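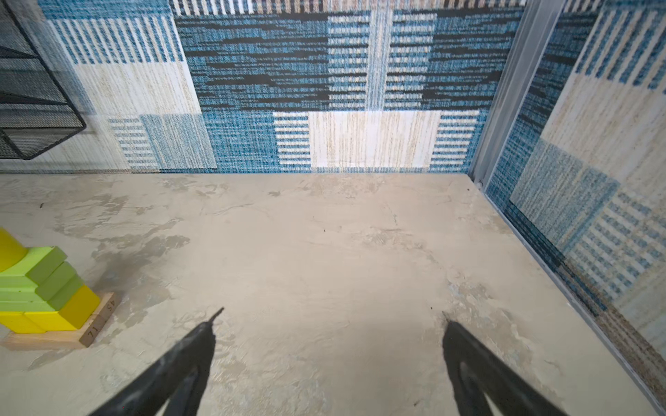

Planning the money side of a gripper cell goes a good deal more smoothly if you sit down with this section before you call anyone for a quote, so pour yourself something warm and give it a little time. Most first-time buyers price the arm, gasp a little, and then forget everything that has to stand near it. Walls and a floor cost money, and so does the post in the corner where two wall panels meet, and so does a mesh shelf if you want one hung on the back wall. Even a stacking toy in yellow and green blocks has to come out of somebody's budget line! The steps that follow are for the Plemness bench kit, but they'll serve you well enough for other small cells too.

## 4. Planning your purchase

### 4.1 Before you ask for a quote

1. Write down the jobs you want the cell to do in its first year. Keep the list short and plain -- "pick up a block and set it on a base" is a perfectly good entry.
2. Next to each job, write the largest and the smallest thing the fingers will have to hold. Your dealer will ask for both, and it's surprising how often people only measure the large one.
3. Measure the spot where the cell will stand, with any doors you'll have to carry it through. The Plemness wall panels ship at full length and can't be folded or trimmed.
4. Decide on your wall covering now. Plain panels are the standard choice, and printed ones (patchwork, stripes and so on) are ordered separately and take longer to arrive.

> **Note:** Printed panels are made to order and can't be returned once they've been cut. Ask for a sample piece first and look at it under your own lights.

### 4.2 Working out the budget

1. Start with the base kit, which covers the arm mount, the Drevier gripper and one set of fingers.
2. Add the enclosure: floor, wall panels, corner post, and the edge trim that runs along the foot of each wall. The trim is its own line on the order form and is very easy to skip over.
3. Add 2 spare sets of fingers. The inner faces are the part that meets the work, and they scuff with use. A scuffed face is often still fine to run, but you'll be glad of a fresh set in the drawer on the day you want one.
4. Add the wrist camera and its cable if your work calls for a close view of the fingertips. Ordering it with the arm saves you a second fitting visit.
5. Set aside $3000 for objects, shelving, small fittings and the odds and ends that turn up in the first months. If you don't spend it all, lovely, carry it over.
6. Take 25 percent of the total so far and write it in as your yearly upkeep figure.

> **Caution:** Don't pay for your upkeep out of the objects money. The two get muddled very quickly, and then a worn finger ends up waiting on next year's budget.

### 4.3 Buying objects for the work

1. Choose things with a mix of shapes. Stacked blocks with stepped sides and rounded pieces give you more to practice on than a box of plain cubes would.
2. Buy two of anything you're fond of. Toys in particular go out of stock, and a near match in a different size will mean going back over your settings.
3. If your pieces carry printed numbers, copy those numbers onto your stock sheet when the box is opened.

### 4.4 Placing the order

1. Send the finished sheet to your dealer (Ruddock for most of our readers, Trunholm if you're buying used).
2. Check the quote against your sheet line by line, and query anything that's been bundled together under one price.
3. Allow 14 working days for the enclosure parts, and longer for printed panels.
4. Book the fitting visit only after the floor and walls have reached you -- a missed visit is charged in full.

> **Note:** Used kits from Trunholm come without fingers or edge trim. Add both to your sheet before you compare prices.

When the boxes arrive, go on to Section 5, and keep your budget sheet close by, as the packing list follows the same order.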